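Sending prayer letters by email: half the list never receives them
Posted February 13, 2020 in Newsletters and Supporter Mailings

Celtonico
I handle the monthly prayer letter for a small mission. It goes out from an ordinary mailbox, with all supporters in the BCC field. Since we moved to a new host, supporters on two of the larger mail services get nothing, not even in the junk folder. No bounce message comes back. The letter is a PDF of 6 MB with photographs. Is the attachment the cause, or the BCC list? The field workers have poor internet and cannot resend to people one by one.

Zundis
Probably both, but look at the BCC list first. Many hosts limit a single message to 50 recipients and drop the rest silently. Ask yours for the figure in writing. Then check that the domain has valid SPF and DKIM records. These are often lost in a move, and the large services may discard mail without them.

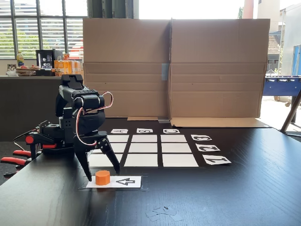
Chiriac adds that the PDF should come off the message altogether. Put the letter on the mission's website and send a short text with a link. If it must be attached, reduce the photographs until the file is under 2 MB. Supporters in rural areas will also be able to open it.

One further point on security. If any of your workers serve where their names should not be public, put the page behind a password and leave surnames and place names out of the email.

Dondent
we had this. switched to a mailing list service and it was fine after that. took 5 months to get everyone to confirm their address though, and the older ones still want it by post

Celtonico
The host confirms a limit of 50. The DKIM record was missing and has been added. I will split the list for the February letter and use a link.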